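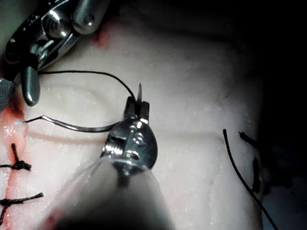 Drurkside Stalled Projects Register

README for the January 2025 release

The register is a table of publicly funded building projects that were announced, given money and then went quiet. It covers roads, bridges, water works, rail spurs and one ferry terminal whose status has been "imminent" in every edition so far. There are 444 projects in this release, spread over three provinces: Stistside, Bogale and Uvanus.

If you want a ranking of which province wastes the most money, you will have to make it yourself and defend it yourself. We tried once and received letters from all three.

What's in the folder

projects.csv has one row per project. Start with this one.
payments.csv has one row per recorded payment, linked to projects by project_id.
status_log.csv has every change of status we could find, with the date it was published.
sources.txt lists the budget papers, tender notices and gazettes behind each row.
CHANGES.txt is kept up to date by whoever remembers.

Columns in projects.csv

project_id: a short code. The first letter is the province. The numbers mean nothing and the gaps between them are old duplicates.

name: the name used in the first announcement. Projects get renamed when governments change, sometimes to honour a person and sometimes to stop honouring one. Later names are in other_names.

sector: road, bridge, rail, port, water, power or other. A bridge that carries a rail line is filed under rail. A bridge that carries nothing yet is filed under bridge.

announced_cost: the figure in the first budget paper, in millions of local currency, not adjusted for inflation.

latest_cost: the most recent published figure, same units. Blank means no newer figure exists. It does not mean the cost stayed put.

spent_to_date: the sum of recorded payments. In Bogale this includes land purchases. In the other two it doesn't, so please don't compare them directly and then email us about the result.

status: active, slowed, suspended, cancelled or unknown. See below.

lender_type: domestic, bilateral, multilateral, bond or mixed.

How we decide that something has stalled

A project is slowed when its yearly payments fall below half of what the schedule called for. It is suspended when no payment has been recorded for a full budget year, or when a ministry says so in writing. Ministries prefer "rephased", "re-scoped" and "under review for optimal delivery". We treat all of these as suspended unless money is still moving.

Cancelled needs a published notice. These are rare, and so cancelled is the smallest group by a long way. Of the 444 projects, 304 are slowed or suspended. The rest are split among active, cancelled and unknown, with active there mostly so that you have something to compare against.

Things that will trip you up

Budget years don't line up. Stistside closes its books in February and the others don't. The fiscal_year column uses each province's own year, and cal_year is our best attempt at making them agree.

Payments before the Uvanus ministries were merged come from scanned paper. Around 1,000 payment rows were typed in by hand, and they are marked with entry = manual. We checked them twice. Treat sevens and ones with some suspicion anyway.

Loan-funded projects are better documented than tax-funded ones, as lenders like receipts. A quick chart will suggest that borrowed money stalls more often. Some of that is real and some of it is paperwork, and we can't tell you the proportions.

Private projects are left out, as are military works. So is anything run by a municipality, apart from three Bogale water schemes that changed hands halfway through and that we had grown attached to.

Using the data

Free to use, share and rework, provided you credit the Drurkside Stalled Projects Register and give the release month. If you change the status rules, please say so near your chart and not in an appendix.

The files are UTF-8 with commas between fields. Project names contain commas too, so use a proper CSV reader. Opening payments.csv in a spreadsheet program will turn several project codes into dates — we have renamed the worst of them, and the program has found others.

Corrections

Send the project_id, the column, the value you think is right and a link or scan of the source. "Everybody knows that road is finished" isn't a source, though we have had a photo of a bus on one and accepted it as grounds for looking again.

Known gaps for the next release: Stistside port dredging contracts, the second half of the Uvanus bond schedule, and the ferry terminal.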